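Notebook, Wednesday, 7:40 am

Casualty loss worksheet, day two on the Fivo form rebuild. Very happy with where this is going!

Yesterday's draft lumped every lost or stolen item into one box and asked the filer for "value." Bad idea. People type in what they paid, or what they think it would sell for, or what it would cost to buy again, and those are three different numbers. Split it into separate lines now: what was paid, fair market value before, fair market value after, insurance money received or expected. The sheet picks the smaller of cost and drop in value by itself, then takes off the insurance.

Ran the 42 old test returns from the Karkimov set through it overnight. 40 match the hand-worked answers to the dollar. The other two are both items that came as gifts, so the cost line should carry over from the giver, and we have no place to say so. Easy fix (a checkbox and one more line), doing it before lunch.

The best part is the insurance question. The old form asked it last and half the testers skipped it. Moved it to the top and the skips stopped, just like that. Should have tried this in August!

Still open:
- property used partly for business, the split comes out wrong when the share is under 30 percent
- Taipe export drops the cents column
- wording for "sudden event," testers keep reading it as "bad luck"
- Mastex printout runs to 3 pages, want it on two

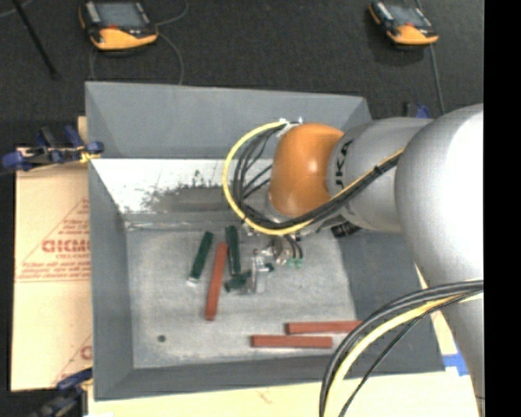
Gray bin and arm, orange joint cover on the arm.

4:15 pm. Gift checkbox is in and both leftover returns now match. So pleased with that one. Business split is next, starting with the home office return. I want to see the rounding on paper before I touch the formula again.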